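**Arm in the test kitchen - what changed for your people?**

**garnthorpe_bench** - 2019-10-20
We test small appliances at Garnthorpe. Since March an arm has done the toaster lever cycles, 2,000 per unit. Two of us used to do that by hand, 600 a shift. 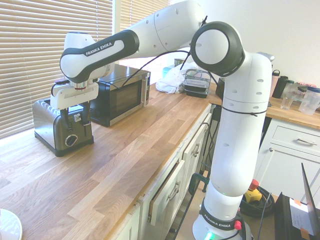
My wrist is better. My hours are the same but I'm mostly logging now, and I miss the chat.

**Tromuvia**
Same at our place, except they cut a casual shift. Did yours?

**garnthorpe_bench**
No cuts so far. One job went unfilled.

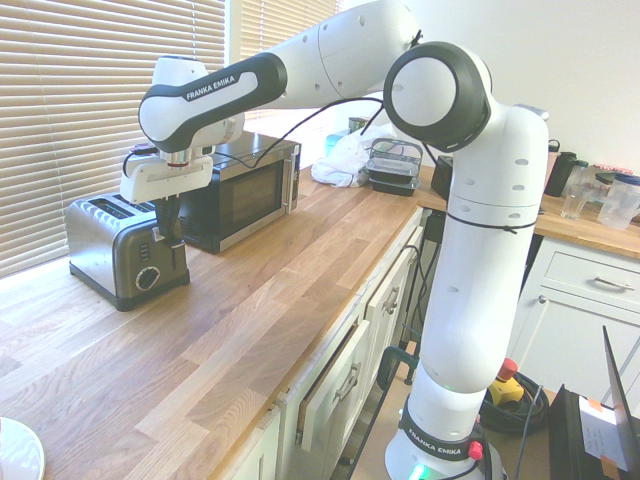 We also do a 30 minute check every morning - e-stop, cables, gripper - and that wasn't in anyone's duties before.

**misik77**
An unfilled job is a cut. Call it what it is.

**Šimek**
Disagree. Pressing a lever all day is rotten work and I wouldn't hire for it either. Who looks through the wrist camera pictures?

**garnthorpe_bench**
Me. 2,086 from the last unit, and plenty are only wood grain.

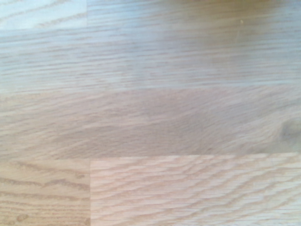

I asked for that to go on my position description, with the pay to match. Still waiting.

**misik77**
Get it in writing.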